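Bianka Halász
2024-07-18
Short thread on what I learned from teaching a robot by hand at our Gillside flat. I am still a beginner, so please correct me.

Bianka Halász
We call the task "Gosling". You hold the gripper yourself, pick up a small thing and put it down in another place. The program learns from these recordings later. The goal for the first set is 2,000 of them.

Bianka Halász
My first day gave 70 that Veronika Antal accepted. She checks every one and she is strict – if the fingers close too early, it goes out. 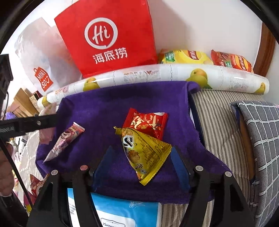

Bianka Halász
Snack packets are harder than boxes. They are shiny and they bend, and a packet lying on top of another one wants to take its neighbour with it. I now go for the seal at the end and close the fingers slowly.

Bianka Halász
Soft cloth under the packets makes it more difficult again. If I press down, the cloth folds and comes up between the fingers. Yaneth Villca told me to come in from the side, at a low angle, and my next recordings were much cleaner.

Bianka Halász
We tried remote control in January, with two small levers. I could not feel when I touched the packet, so I squeezed too much. By hand I feel it at once.

Bianka Halász
Question for those who have done this longer: do you keep the slow attempts in the set, or only the quick ones? Ottó Kerekes says keep them all. I am not so sure – mine are very slow.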